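**Wultcombe House, lounge meeting, May**

Present: Thierry Gaillard (chair), Clotilde Lefèvre (notes), two residents.

1. Sofa. Clotilde has a quote of 253 from Baudry for cleaning the cream leather. Agreed. The throw pillows stay. 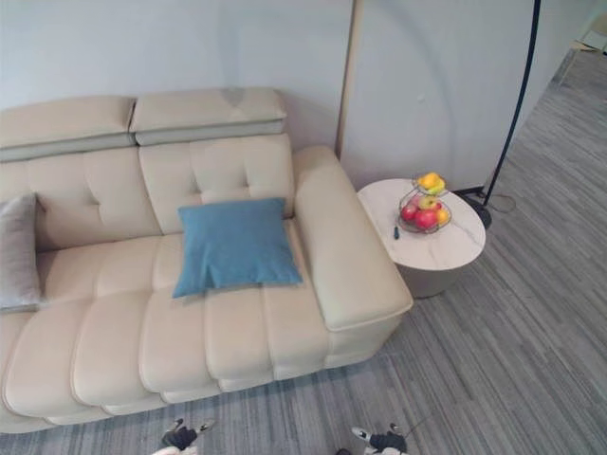

A new sofa from Plirell would be 1,378. Put off until next year.

2. Floor. Black cable still loose across the planks. Thierry to get it taped down. Scuff mark to be tried with a damp cloth first.
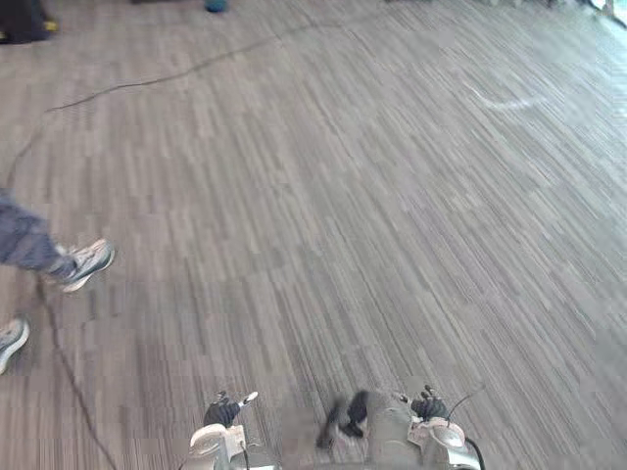 *Item 2: lounge floor, cable and scuff mark*

3. Next meeting at 16:00, same room.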